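About Zedari

Small storage for desks, counters and worktables

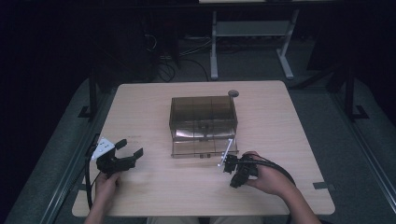

Zedari designs and supplies tabletop storage for homes, offices and schools. The company was established by Veronica Avram, who remains its director, and it continues to specialize in a narrow field: boxes, drawer units and trays small enough to stand on an ordinary table and be used by a person seated in front of it.

Our work begins with the drawer. A drawer in a small unit must open with little effort, and it must do so without pulling the whole box toward the user. It must also close fully when it is pushed from one side, as happens often in daily use. Each new design is opened and closed 3000 times before it is approved for sale. Designs that stick, tilt or work loose are returned to the drawing stage.

Our Range

The current catalog contains 11 products in 4 families.

Omura: Boxes with a drawer, for stationery, sewing supplies and small tools.
Ozoliņš: Open trays and dividers that fit inside an existing desk drawer.
Brarari: Lidded containers for shelves and cupboards.
Zedari School: Stackable units for classrooms and libraries, supplied with label holders.

Tinted and clear finishes are available in the first three families. The school units are made in clear plastic only, at the request of the teachers who advised us on the range. Replacement drawers and handles may be ordered separately for any product in the catalog, including those bought from a retailer.

Schools and Offices

Orders of 100 units or more are handled directly by our office. Customers placing an order of this size may borrow a sample set before making a decision, and we encourage them to try it on the tables where the units will be kept. Table height and depth affect how easily a low drawer can be reached, and measurements alone do not always show this. Orders for delivery before the end of December should be placed by the middle of the preceding month.

Care of Our Products

All units should be wiped with a soft cloth and mild soap. Drawers should be removed and dried separately. Abrasive cleaners will dull the surface and are not covered by our guarantee.

This page was last revised in April 2018.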